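Netach Community Seed Library
Progress report to the El Khatib Fund, November

What a season! When we wrote to you in spring we had a shelf of donated jars and a borrowed label printer. We now have 597 seed varieties sorted, dried and catalogued, and people are borrowing them faster than we can write the envelopes (a very nice problem to have).

The biggest share of the grant went into the drying cabinets, and they've been a joy. Beans and squash used to take up every windowsill in the building for weeks. We bought two cabinets from Dimov, and both have run nearly nonstop through the harvest. The rest of the equipment money paid for sealed tins and a decent scale.

Lending opened in March. By the end of October we had sent out 3000 packets, mostly tomatoes, pole beans and lettuce, with a late rush on winter kale that cleaned us out completely. Returns are slower. Saving lettuce seed is easy enough, but squash crosses with everything in the neighborhood, and a few returned packets grew into some very odd pumpkins.

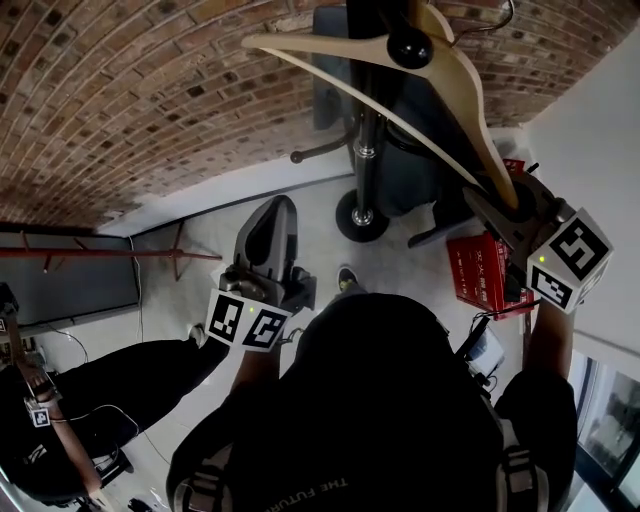
Henok Tamiru would like the squash lent out only to gardeners who have tried hand pollination first, and he thinks one short evening class would cover it. We like the idea a lot and have penciled in a class for early summer, when the flowers open.

Germination tests are behind schedule. We have finished the peas and most of the brassicas, but the peppers need a warmer spot than we can give them right now. Jadwiga Szewczyk is pricing a heat mat, and it fits inside the remaining budget.

Still to do before the grant closes: finish the pepper tests, print the new growing guide, and set up the five small lending boxes in Hidum. The first box is built and painted bright yellow. We open it on Tuesday at 10 a.m., and you'd be very welcome to come and take some seeds home.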